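Stop Washing Your Peppers the Minute You Get Home

Quick one, because I have bread in the oven and this has been bugging me since May.

Somebody decided that a good kitchen is one where every vegetable gets rinsed, trimmed, dried, boxed and stacked before you've even taken your shoes off. Sunday prep, but now for every bag you carry in. I did it for years. Clear tubs, labels, paper towels folded in the bottom. And I threw out more peppers in those years than in all the years since.

My case is for the bin. One big, ugly, hard bin. Stuff goes in as it came from the store, stuff comes out when you cook it. That's the whole system.

Mine lives on the end of the counter and came out of a closing sale at Tustberg, the restaurant supply place. Heavy thing. My sister-in-law hates it. She gave me a set of Henare stacking boxes instead, very pretty, 3 sizes, lids that sort of fit. The lids are in a drawer. The boxes hold batteries.

Why peppers? Because they're the test. A potato forgives anything. A red bell pepper does not. Water gets down into that dip around the stem and just sits there, and a few days later you've got a soft spot your thumb goes straight through. Cut it into strips for the week and you've bought yourself slime by the third day. Leave it whole and dry and it'll wait for you.

Also, and I'll die on this hill, food looks better against something plain. All that shiny red skin on dull gray. You see it and you want to cook it. Put the same pepper behind foggy plastic with a label saying PEPPERS and it's homework.
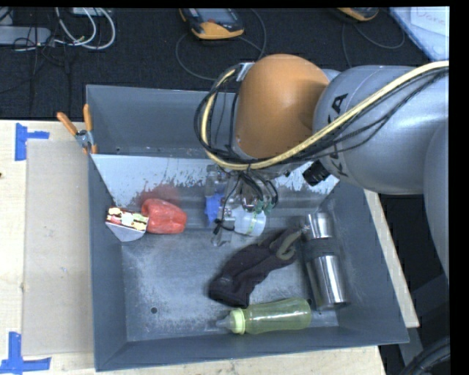
The scratches are fine

People get weird about worn metal. Scraped edges, coating rubbed off, oh no. I wouldn't put cut fruit or anything wet straight on bare spots, fair enough, line it with a clean towel. But a whole pepper gets washed before it gets eaten. Washed then, right before the knife, wich is when washing does some good.

Wakana Mizuno wrote in to argue that tall sides are a mistake, you lose things at the bottom. True if you fill it. Don't fill it! A deep bin should look half empty most of the time. If you have to dig you bought too much, and no box in the world is going to fix that for you.

Renji Shibata went the other way and told me baskets, only baskets, air on all sides. Okay. I like baskets. I have 2. They're a pain to clean when a tomato goes, and one always goes. A smooth bin you wipe down and you're done.

What about the fridge

Sure, if you're not cooking for a while. Whole, dry, in the drawer. I'm talking about the peppers for tonight and tomorrow, the ones that should be out where you'll trip over them. Hide them and you order noodles. I know because I ordered the noodles.

So no rinsing at the door, no strips in tubs, no 600 matching containers. Buy less, leave it whole, keep it in sight. If you've got an old roasting pan with high sides, use that, costs you nothing.

Bread's beeping. Comments are open til I get sick of them.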